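August 17, 2020
By Barbara Wróbel
3 comments | 599 shares

Progress report on the Tundale sorting room, second period

Dear Mr Witkowska,

I send you the report for the second period of the grant. I try to keep to the order of points you asked for in your letter, but the money part comes at the end because I received the last invoice only on Friday.

The room at Brarnumska is now in use. The dark blue-gray carpet stayed on the floor, as we agreed, and the money we saved on flooring went into the tables. They have white tops, and they are heavy enough that we did not need to screw them down. I would have preferred a hard floor, as the powder from the blocks is difficult to get out of carpet, but it was not possible within this budget. We vacuum twice a week. The cables still lie loose across the carpet and this is my largest complaint about the room. The electrician has promised covers for them.

The main purchase of the period was the big metal bin. In the first period we worked with plastic trays, and the blocks jumped over the rim every time a tray was tipped a little. The new bin is gray, with steep sloped walls on all sides, so a block which hits the wall slides back to the floor. We ordered it from Ruvis and it came one week later than they told us. The bin is not fixed to the table for good. We hold it with orange clamps at the upper corners, and it can be taken off when the table is needed for something else.
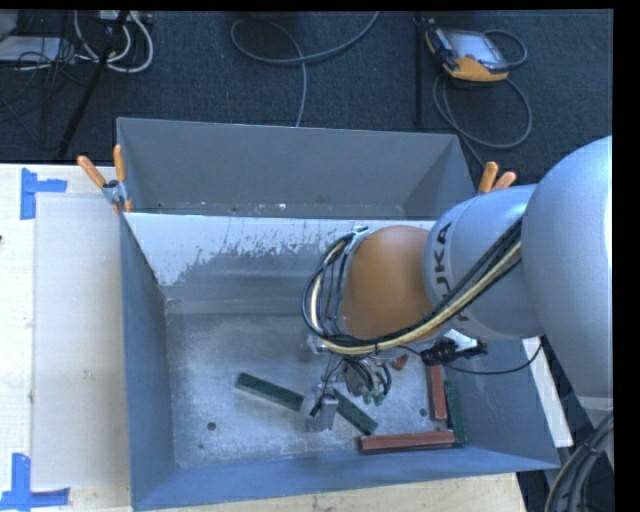
Cleaning takes more time than I wrote in the plan. The blocks leave a white powder on the floor plate, and it becomes thicker toward the left side and the centre. A soft brush removes most of it. The pale inner panel is more of a problem, as it has dark gray marks and streaks which do not come off with water and soap. I asked Ruvis what we may use on it without damage and I wait for their answer. Until then we leave the marks as they are. They do not disturb the work, but I would not like to show the bin to visitors in this condition.

About the blocks. We work with two colours, red and dark green, and we put only a few of them in the bin at one time. In the spring we tried with a full bin, but the blocks lay on top of each other and the notes were useless. With a small number, scattered over the floor plate, the work is slower and the results are much better. We have now 1,231 sorted pieces in the log. The plan for this period was 1,500, so we are behind — mostly because of the late bin.

On the costs: the bin and the clamps together stayed inside the line for equipment. For cleaning materials and small repairs we have about 500 euros left, and I ask for your permission to use part of it for a second inner panel, if the first one cannot be cleaned.

The next report will come in October. I hope to write then that the cables are covered.

With kind regards,
Barbara Wróbel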